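To: club list
Subject: Re: [mukora-club] bags on the scale

Hannelore Wendt wrote:
> Can the students keep the soft bags in the July task, or should
> we change to boxes? I would like to know before I write the rules.

Dear Hannelore, dear all,

I would keep the bags. The Mukora group recorded 30 runs for the parcel task, and 7 of them failed. In most of the failed runs the bag folded over the rim of the scale – the weight was then wrong. With boxes the students would learn less, I think.

The group now works on the approach of the hand. Three views from the station, one with the scale and two from the wrist: 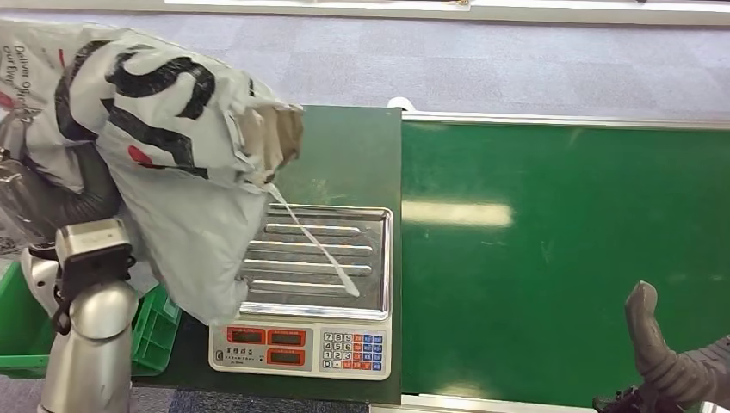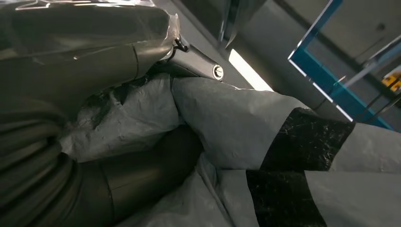
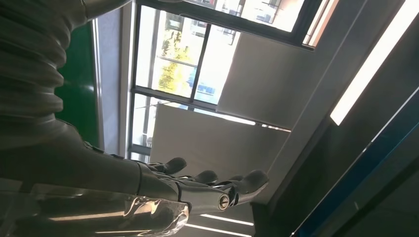 Hannelore answered me by telephone that she agrees with the bags, but she wants a fixed waiting time before the weight is read, the same for every team. She also asks that a failed grasp may be repeated once without losing points.

I have no objection to this. Please write to the list if your team does. The Plomix team has still not sent its run log, and I need it for the table.

With kind regards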